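Section 4: Setting up group tickets and closure notices

Zokby is the ticket desk software used at Nerismont park. The sales sheet says set-up takes minutes. Allow a morning.

1. Sign in at the desk terminal and open Attractions.
2. Pick the attraction and enter its daily visitor limit. The default is 200. Check it against your own gate numbers, as the default came from somebody's guess.
3. Turn on Group Rate and enter 40 as the largest group size.
4. Press Ok, then wait for the green bar. If you leave the page early, the rate may look saved when it isn't. 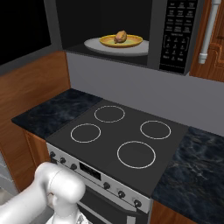 Plate on the turntable, control panel to the right.

Note: The "smart forecast" box predicts visitor numbers from past sales. In a new park there are no past sales, so leave it off for the first season - we would leave it off for the second as well.

To post a closure notice:

5. Open Notices and choose Temporary or Permanent. Read the word twice before you go on.
6. Type the reopening month, such as June. If you don't have one, leave the field blank. A hopeful month brings refund claims.
7. Choose who gets the notice. Staff and ticket holders are on 2 separate lists, and "Send to all" covers only ticket holders, whatever the button says. 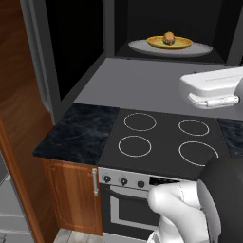
8. Send the staff notice first and check that it has arrived before you send the other one.

Caution: Permanent cancels every open booking at once. There is no undo. Nenuta support can restore bookings from a backup, supposedly within a day, but print the booking list before you start.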